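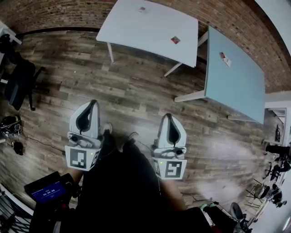

4.1 O óleo de manutenção Trellimwood aplica-se apenas sobre madeira maciça ou folheada sem verniz. Antes de abrir a embalagem, confirme o tipo de revestimento. Um soalho de tábuas de madeira como o da fotografia trata-se sempre no sentido do comprimento das tábuas. Os cabos pousados no chão, como o preto que sai para a esquerda, devem ser retirados ou suspensos antes da aplicação, pois deixam marcas no óleo fresco.

4.2 Preparação da superfície

1. Retire móveis, tapetes e calçado da área a tratar.
2. Aspire com escova macia, incluindo as juntas e a linha do rodapé.
3. Passe um pano de microfibra bem torcido com detergente Hemmin diluído. Não verta água diretamente sobre a madeira.
4. Deixe secar durante a noite.
5. Lixe à mão as zonas baças ou com fibra levantada e volte a aspirar.

Nota: as manchas de tanino junto a portas exteriores não desaparecem com o óleo. Trate-as antes com o removedor indicado no capítulo 7.

4.3 Aplicação

1. Agite a lata até o sedimento do fundo se soltar.
2. Faça um ensaio numa zona pouco visível e aguarde pela secagem.
3. Deite uma pequena quantidade de óleo no tabuleiro e espalhe com rolo de pelo curto, duas ou três tábuas de cada vez.
4. Aguarde 25 minutos e retire o excesso com pano de algodão. Não deve ficar película brilhante.
5. Repita nas zonas que absorveram tudo – em regra, as de maior passagem.

Cuidado: os panos embebidos em óleo podem inflamar-se espontaneamente. Mergulhe-os em água ou guarde-os num recipiente metálico fechado logo após o uso. 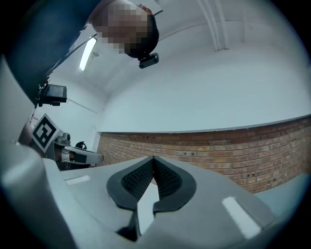
4.4 Os retoques localizados fazem-se com a boneca de algodão fornecida no estojo Rilau. Trabalhe por cima da zona, sem apoiar as mãos na madeira já tratada. A posição inclinada para a frente, semelhante à da pessoa que se vê ao alto, permite acompanhar o veio, mas a manga não deve tocar no óleo – prenda-a ou dobre-a. Mude de posição com frequência e ventile o espaço durante todo o trabalho.

4.5 Secagem e utilização

O soalho admite passagem ligeira após 2 dias. Tapetes e móveis pesados só devem ser repostos quando a cura estiver completa. Com humidade relativa até 90 %, a secagem prossegue mais devagar; acima desse valor, adie a aplicação.

Nota: nas casas sem aquecimento, evite aplicar óleo a partir de novembro.

4.6 Conservação do produto

Limpe o rebordo da lata antes de fechar e guarde-a na vertical, ao abrigo do gelo. Para encomendar embalagens de substituição, indique a referência 3540 ao distribuidor Trorano.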